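How to Try Out a PC Teardown Robot Kit Before You Pay for It

By Genalyn Ignacio

The Rarau kit is sold as a way to take desktop computers apart, and put parts back in, with one arm and very little programming. Jirinen, the reseller, says a new user can have a first routine running in an afternoon. I have read that sentence on a lot of product pages. What follows is the way I would test the claim, using an old Dell tower and the job list that came with our loan unit.

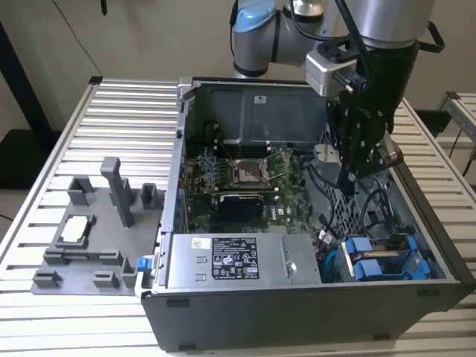
6 min read

Before you start

Pick a computer you don't mind losing. Take off the side panel and lay the tower flat with the open side up. If you are working on processors, open the socket and park the chip in a tray where the arm can reach it. Unplug the tower and leave it unplugged.

Read the quote next. Ours listed the arm, the gripper and the software license, then charged separately for the fixture tray. You need a tray of some kind, so add it to the price in your head now. Support is sold in blocks of 20 hours, and setup calls come out of that block. Ask about this in writing.

Step 1. Teach the safe height

Jog the gripper to a point well clear of the tallest thing in the case, and save it. Every move between two jobs should pass through that point. The setup wizard offers to work it out for you. I would say no. It knows nothing about the cable you forgot to tuck away.

Step 2. Deal with the cables

The demo videos go quiet on this part. Loose wiring is the biggest problem inside any desktop, and the Rarau software has no real answer for it.

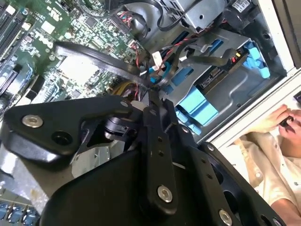 You can tie cables back by hand before each run, which is what the manual tells you to do on page 331, long after the chapter on picking parts. That works fine for one tower. For a bench that sees a different model every hour, it means a person stays at the table, and you should count that person's time when the salesman talks about payback.

Run each path at the slowest speed first with a hand near the stop button. If a wire moves at all, change the path. Don't raise the speed until you have watched it go clean several times in a row.

Step 3. Teach the drive pick

Start with a drive in a plastic carrier. A carrier gives the fingers something with a bit of shape to it, and you are less likely to squeeze a circuit board. Come in slowly, stop short, and check the view from the wrist camera before you close.

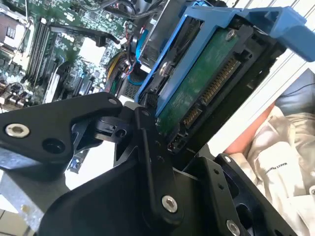 Gripper next to a hard drive in its blue caddy.

Set the grip force to the lowest value and work up. The "auto grip" setting may be good, but the manual doesn't say what it measures, and Jonalyn Samonte at Jirinen couldn't tell me either. She did promise to ask. Save your own number and write it down somewhere other than the robot.

One more warning: carriers have latches, and latches differ. A routine taught on one case won't carry over to another brand just because both carriers happen to be blue.

Step 4. Check the approach from above

Go back to the safe height, turn the wrist and come down over the part again. You want both fingers to arrive with room on each side. If one gets there early, fix the angle at the wrist and leave the saved part position alone.

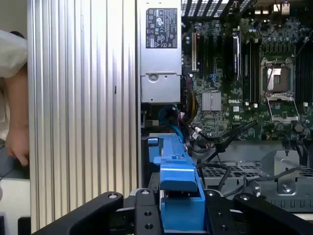
Fingers on either side of the blue plastic part, Dell board behind.

Step 5. Keep your own score

The brochure claims up to 554 picks between adjustments. It doesn't say what was picked, or out of what. Keep a plain log: the part, the case model, whether you had to step in, and how long you spent fixing things. Touching a cable counts as stepping in.

Do this on at least two case models before you sign. If the seller won't lend you the kit long enough for that, look at the Zariņš package too, or wait. Jirinen told me a new software release is due in October with "smarter cable handling." I'd want to see it on my own bench first – and I'd bring the messiest tower I own.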